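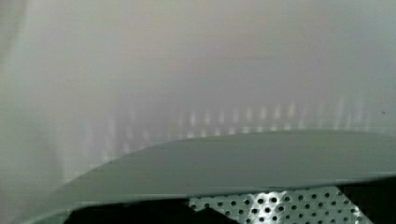

Karriere > Softwareentwicklung > Wahrnehmung und Regelung

Softwareentwickler:in Wahrnehmung und Greifplanung (m/w/d), Standort Celtstead

25. Mai 2023

Wir bei Forbridge schreiben die Software, mit der Roboterarme Dinge anfassen, für die es kein sauberes CAD-Modell gibt. Unser Stack heißt Paisan, und er wächst gerade schneller, als wir hinterherkommen. Deshalb suchen wir zum nächstmöglichen Zeitpunkt eine Person, die Lust hat, sich tief in die letzten Zentimeter vor dem Kontakt einzugraben. Genau dort wird es nämlich spannend: Der Greifer füllt das halbe Kamerabild, alles dahinter verschwimmt, blankes Metall überstrahlt, und trotzdem soll die Regelung wissen, wo die Kante liegt.

Wir arbeiten zurzeit viel mit Kameras am Handgelenk des Arms. Für die grobe Anfahrt klappt das schon richtig gut! Bei Lochblech und anderen glänzenden Teilen mit regelmäßigem Muster haben wir noch reichlich zu tun. Ein Raster aus lauter gleichen Löchern bietet wunderbar viele Merkmale – und fast alle lassen sich miteinander verwechseln. Wer schon einmal einen Tracker dabei beobachtet hat, wie er um genau eine Lochreihe verrutscht und dabei höchste Konfidenz meldet, weiß, wovon wir reden.

Woran du arbeiten wirst

– Posenschätzung im Nahbereich, wenn große Teile des Bildes unscharf oder vom Greifer verdeckt sind
– Maskierung der eigenen Greifergeometrie aus der Kinematik, inklusive der lästigen Frage, wie weich der Maskenrand bei Defokus sein muss
– Umgang mit Reflexionen und Überbelichtung: Belichtungssteuerung, Mehrfachaufnahmen, Unsicherheitsschätzung pro Pixel
– Anbindung an den Bahnplaner, damit der Arm bei schlechter Sicht langsamer wird oder sich einen besseren Blickwinkel sucht
– Werkzeuge zum Abspielen und Vergleichen von Aufzeichnungen (unser Viewer ist okay, er könnte großartig sein)

Der Regeltakt selbst läuft in C++, die Wahrnehmung ist eine Mischung aus C++ und Python. Trainiert wird mit PyTorch. Unser Regressionstest spielt jede Nacht 2.000 aufgezeichnete Greifvorgänge gegen den aktuellen Stand ab, und morgens schauen wir uns gemeinsam die Ausreißer an. Das ist für viele von uns der schönste Termin des Tages, mit Kaffee und sehr kleinteiligen Diskussionen über Zeitstempel.

Was du mitbringen solltest

Du programmierst sicher in C++ oder Python und kannst dich in der jeweils anderen Sprache zurechtfinden. Du hast schon mit echten Kameradaten gearbeitet, egal ob im Studium, im Beruf oder in einem Projekt, das nach Feierabend ausgeufert ist. Koordinatensysteme, Hand-Auge-Kalibrierung und Rolling Shutter sind für dich keine Fremdwörter. Ein Abschluss in Informatik, Mechatronik, Physik oder Ähnlichem ist willkommen, Pflicht ist er nicht.

Schön wären außerdem Erfahrungen mit ROS 2, mit visuellem Servoing oder mit Filtern, die verspätete Messungen verkraften. Falls du von alldem nur einen Teil kennst, bewirb dich bitte trotzdem! Den Rest lernt man bei uns am Arm, und davon stehen in der Versuchshalle genug.

Wie wir arbeiten

Das Softwareteam besteht zurzeit aus 11 Leuten. Wir sitzen direkt neben der Halle in Celtstead, der Weg vom Commit zum laufenden Roboter ist also kurz. Unser zweiter Standort in Cukthorpe kümmert sich um Elektronik und Greifermechanik; ein paar Mal im Jahr fährst du dorthin, vor allem wenn ein neuer Kamerahalter ansteht und die Kalibrierung von vorn beginnt. Bis zu zwei Tage pro Woche kannst du von zu Hause arbeiten, in Absprache auch mal mehr am Stück.

Code-Reviews nehmen wir ernst und halten sie freundlich. Jede Änderung an der Regelung wird zuerst in der Simulation und danach mit reduzierter Geschwindigkeit an der Hardware geprüft. Im Dezember wollen wir die nächste Hauptversion von Paisan ausliefern, und die Wahrnehmung im Nahbereich soll darin ein eigenes Modul bekommen. Du kämst also genau richtig, um die Schnittstellen noch mitzugestalten.

Eckdaten

Umfang: Vollzeit oder Teilzeit ab 70 Prozent
Vertrag: unbefristet
Weiterbildung: 2.000 Euro pro Jahr, frei einsetzbar für Konferenzen, Kurse oder Fachliteratur
Arbeitssprache: Deutsch im Alltag, Englisch in Code und Dokumentation

So bewirbst du dich

Schick uns einen Lebenslauf und ein paar Absätze über ein technisches Problem, das dich länger beschäftigt hat – gern eines, das noch offen ist. Ein klassisches Anschreiben brauchen wir nicht. Wenn du Code zeigen kannst, freuen wir uns über einen Link, unaufgeräumte Repositories sind völlig in Ordnung. Nutze bitte das Formular im Karrierebereich und gib als Kennwort »Nahbereich« an.

Nach einem ersten Videogespräch laden wir dich für einen halben Tag nach Celtstead ein. Du bekommst eine kurze Aufzeichnung aus der Handkamera, und wir überlegen zusammen, was man aus ihr herausholen kann. Danach geht es in die Halle. Reisekosten übernehmen wir.

Kommentare

lochrand: Ist die Stelle auch etwas für Leute direkt nach dem Master? Meine Arbeit ging über Defokus-Modelle, Industrieerfahrung habe ich aber keine.

Forbridge Team: Ja, unbedingt! Schreib bei der Bewerbung gern ein paar Sätze zu deinem Modell dazu.

quaternion_k: Arbeitet ihr nur mit RGB oder auch mit Tiefenkameras am Handgelenk?

Forbridge Team: Beides. Ganz nah am Teil liefern unsere Tiefensensoren allerdings kaum noch brauchbare Werte, dort verlassen wir uns auf RGB und die Kinematik.

mstb: Das mit der verrutschten Lochreihe hatten wir letztes Jahr auch. Geholfen hat am Ende, die Blechkante mitzuverfolgen. Viel Erfolg bei der Suche!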